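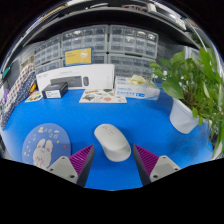 A white mouse beside a round mousepad.

The drawing template at Cavora was 13 years old when Fatima Gumede opened it and started deleting. It had come over from another program, been upgraded with every release since, and picked up something from every job the office finished. New projects started out slow. A blank file, with no walls and no rooms in it, took longer to open than some of the small houses the firm had drawn.

Cavora is an architecture office in Truvcombe that does mostly schools and clinics. Gumede was hired as a drafter and became the person who looks after the office standards, mainly by being the one who complained about them.

"I searched for a door and got four versions of the same door," she says. "They all had different names and one of them was the wrong width. People picked whichever came up first."

The template held 900 line styles. Most had arrived with files sent by surveyors and engineers, which had been imported straight into live projects and then copied back into the template by accident. Text styles were in the same state. So were the title blocks, including one with the phone number of an office the firm had moved out of.

Her first idea was to purge everything unused and carry on. The purge tool in Roromeck, the modeling program the office runs, removes items that have no references. It doesn't remove an unwanted line style if a hidden detail somewhere still uses it, and the template was full of hidden details. She ran the purge several times, saved a copy after each pass, and gave up when the file had barely shrunk.

So she built a new one from the factory default. She kept a printed set from a recent clinic project next to her and added only what she could find on those sheets. If a wall type was on the drawings, it went in. If it wasn't, it stayed out until somebody asked for it.

Very few people asked. In the first month she had requests for a stair railing, a dashed line for overhead cabinets, and a north arrow that one of the partners liked better than the new one. He got his north arrow back.
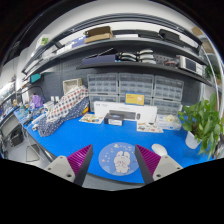

Where the old content went

Shahram Sadeghi runs the firm's larger projects and was against the change at first. He had 2 schools in production and didn't want his team stopping to look for things. His condition was that the old content had to stay within reach.

They settled on a library file, separate from the template and open to everyone as read-only. Anything in it can be copied into a job, but it has to be renamed to the current standard on the way in. That takes a minute or so - long enough, Sadeghi says, for most people to check whether the new template already has what they want.

Jobs already under way stayed on the old setup. The Wei house, which was still in early design, was the first to start over on the new file. Moving it took Gumede 5 hours, and most of that went on view names.

She now reviews the template every May. Consultants' drawings are linked in and no longer imported, and only she and Sadeghi have permission to save over the master copy.

Related articles
Linking a Survey File Without Losing Your Origin
Title Blocks: What to Leave Off
When to Skip a Software Upgrade
Naming Views So Other People Can Find Them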